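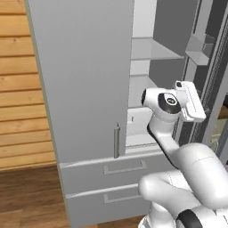

Fridge task in the Luvton kitchen, right door open, gripper up by the door bin.

Review: Brornness door-and-drawer benchmark, plus the Frandsen method that ships with it

Used it since August. Quick notes before I forget, sorry for the state of them.

Short version: good benchmark, decent method, install is a pain. Four out of five if you already run simulated arms, three if you don't.

What you get. A set of kitchen scenes, a bunch of appliances with hinges and slides modeled properly, and a baseline policy called Frandsen. Idea behind Frandsen is simple. Learn the open-the-door part and the reach-inside part as separate skills, then train a small switch that decides when to hand over. Trained only in sim. Kyu-ri Shim wrote most of the switch code and answers issues fast, which counts for a lot.

Setup. Took me two evenings. The asset download stalls and doesnt resume. Physics plugin wants an older driver than the one I had. Gunnlaugur Hafþórsson has a patched install script in the issues tab, use that one and skip the readme.

Fridges. By far the best part. Two-door model with freezer drawers underneath, and the doors move on their own hinges, so you can have the left one closed and the right one wide open. Sounds minor. Most sets I've tried treat the whole front as one box. Opened door gets in the arm's way the way a real one does, and that's where the baseline falls apart. Shelves in the fridge load bare unless you ask for the clutter pack (seperate download, naturally).

Handles differ too. Slim vertical bar on the door, recessed pulls on the drawers. A policy that learned the bar has no clue what to do with a recessed pull. Good test.

Numbers, on our machine, default settings. 400 trials on the open-then-reach task. Frandsen with the learned switch finished 39 percent. Same thing with a fixed timer for the handover did 6 percent. So the switch is doing nearly all the work and the paper is fair about that. Most failures I watched were the forearm clipping the open door on the way in. A few were the gripper stopping short of the shelf and just sitting there till timeout.

Looks. Fine. Wood plank walls, wood floor, flat gray appliances, soft even light. Wouldn't trust it for anything that needs real camera noise. Tadhg Mulcahy tried a vision-only run and got good sim scores, then nothing on the real arm in our lab. Small sample, he'd want me to say that.

Speed. OK on one card. Memory climbs over long runs, I restart overnight jobs around 2 in the morning with a cron line. Ugly, works.

Compared with Vasunwood: Vasunwood has more rooms and nicer objects, but the joints feel sticky and drawers sometimes pop off their rails. For anything with doors I'd pick Brornness. For pick and place, Vasunwood still.

Gripes
Logs are a mess, success and timeout get the same code in one file
No dishwasher yet
Wrist camera pose is hard coded, edit it in two places or it silently resets
Docs say "see appendix" and there is no appendix

Would I keep using it? Yes. Next up is retraining the reach skill with the door angle as an input, will post results under this if they're worth posting.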